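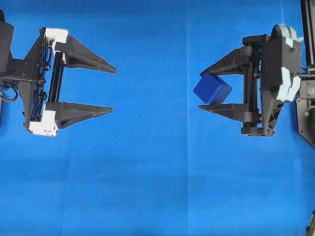
Bright blue cloth, still with a few soft wrinkles in it.

I ruined a good tablecloth in November by washing it with the dish towels, so let me save you the trouble. Deep blues and reds need their own load the first few times, and I mean their own load, with not even one gray sock in there!

Cold water, gentle cycle, half the detergent you think you need. I use the Jotura powder from the hardware store in Garkwood (a 50-ounce box lasts me ages), but any plain one without bleach will do. Turn anything with a printed side inside out.

Testing for color: wet a corner, press a white rag on it and hold it there while you count to 33. If the rag picks up color, wash it alone again.

Creases are the other headache. Fold lines that have sat in a closet all winter won't come out with a quick pass of the iron. Mist the cloth, roll it up in a towel, leave it while you have your coffee, then iron from the wrong side and work outward from the middle. My mother used to hang hers in the bathroom while she showered and that does help with the small stuff, though it never did much for a hard fold.

For storage I've given up on shelves. I roll everything onto cardboard tubes (ask at a fabric store, they usually toss them) and stand them in the hall closet. Sunday is my ironing day, radio on, back door open if it's nice out.

Next up, candle wax on linen.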